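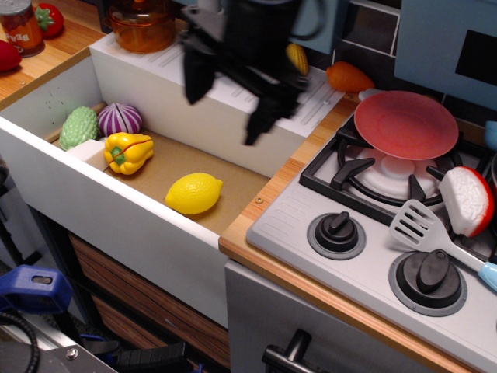 Rohani Lubis: you guys are still at 146 episodes? our Lerkthorpe team stopped at 170 and the policy still cant do the lemon. more data isnt the fix imo, check your resets

kescobar: disagree. ours was garbage until we passed 300. we're at 389 now for the drawer task and it finally goes for the pepper first like we asked

gonden_club: 389 of the same thing tho? did you move the food around between runs

kescobar: yeah mostly. onion and melon stayed in back a lot, my bad

Rohani Lubis: so thats my point. 389 with the onion in one spot is like 50 real ones

drawer_kid: ok but what do WE do, demo is in March and theres 11 people sharing one arm. Mr Geraghty wants the pan task too

gonden_club: drop the pan. do the drawer well

kescobar: no dont drop it, judges last year gave points for a second task even if it half works. just do less of it

Rohani Lubis: half works = zero in our region, read teh rubric

drawer_kid: which page

Rohani Lubis: scoring, near the end. also slow down your teleop, fast demos killed us

drawer_kid: ok will try slow tmrw after 4. keeping pan for now, sorry gonden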